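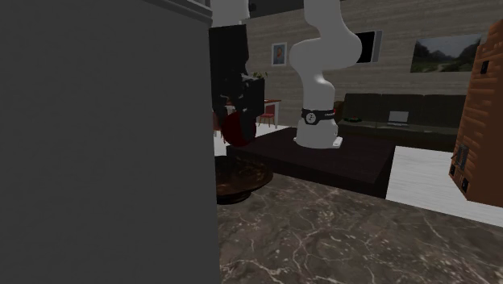 Chapter 3: What a Label Is Worth

Most of us think we can judge a product by looking at it. Kenneth Evangelista doubted that. In June he gave 20 shoppers in Drulville the same jam in 2 jars, one plain and one with a gold crest. Most said the crested jam tasted better. Some called it "richer."

Sellers like to say a crest stands for quality. Maybe it does, once in a while. More often it stands for a print bill.
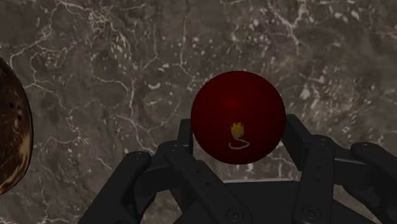
Figure 3.1. A small yellow emblem on a dark red sphere.

Before you trust a mark, ask who awarded it and who paid. The Paewai seal, for one, is sold to any firm that sends in the fee. Canan Gökçe calls this "renting a reputation," and we will test her claim against the sales records.

Shares 3387 | Comments 20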